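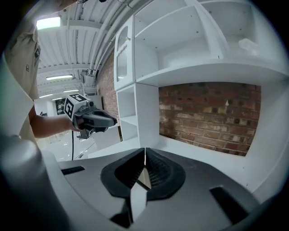

Checking and storing household items for air travel: workshop and kitchen notes

Most baggage problems start at home, on the bench or the kitchen counter. The notes below cover weighing, sealing and packing, and assume a hard-shell case with four wheels. Airline limits differ by route and fare, so read the carrier's current page before applying any of this.

Weighing

A luggage scale with a strap reads low if the case touches the floor or your leg. Hang it from a fixed hook or a closet bar rated for the load, let it settle, and take the figure when the display locks. Do this twice. If the two readings differ by more than the smallest step on the display, replace the battery and start over.

To check the scale itself, fill a bucket with 11 liters of tap water. The water weighs 11 kg for this purpose; weigh the bucket empty first and add that. Write the error on a piece of masking tape and stick it to the scale.

Wheels

Hair and carpet thread collect on the axle and make the wheel drag. Cut the wrap with a seam ripper, pull it out with tweezers, then wipe the axle with a dry cloth. Use a dry silicone spray on the bearing. Cooking oil and general-purpose grease hold grit.

Replacement wheels are sold by outside diameter, width and axle diameter. Measure all three with calipers. A wheel 2 mm too wide will bind in the fork. The Reliren kit comes with hex axles and thread locker; the Birirska kit has rivets, so you need a drill to get the old ones out and a rivet tool to finish.

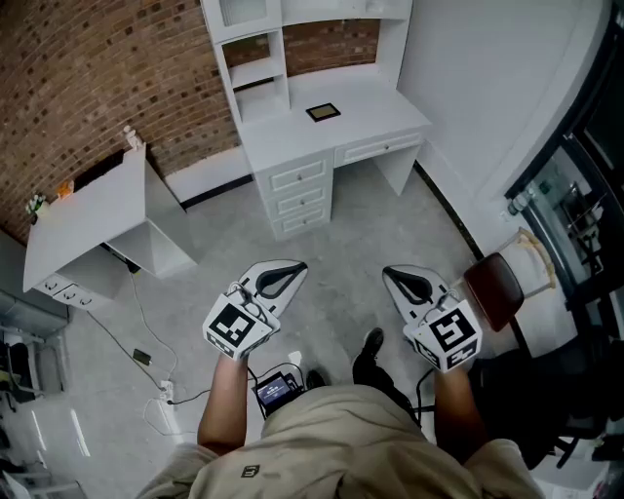
Tighten axle screws until side play is gone, then back off slightly. The wheel should spin freely when flicked.

Liquids

Cabin pressure drops in the climb and air in a half-full bottle expands. Squeeze soft bottles before closing the cap, and put a square of plastic wrap over the neck under the thread. Fill rigid bottles nearly to the top. Pump heads go in a separate bag.

Check decanted containers against a kitchen scale. Water is one gram per milliliter, so tare the empty container, fill it to the brim and read off the capacity. Go by the marked size at security, whatever the container holds.

Smell and damp

After a trip, leave the case open overnight. Wipe the lining with one part white vinegar to four parts water and dry it with a fan. Do not store it closed in August in an unheated attic or garage; the glue under the lining softens.

Zippers

Rub a candle stub along closed teeth, run the slider back and forth, and brush off the excess. If the teeth part behind the slider, squeeze its rear edges gently with pliers, a little on each side, and test between squeezes.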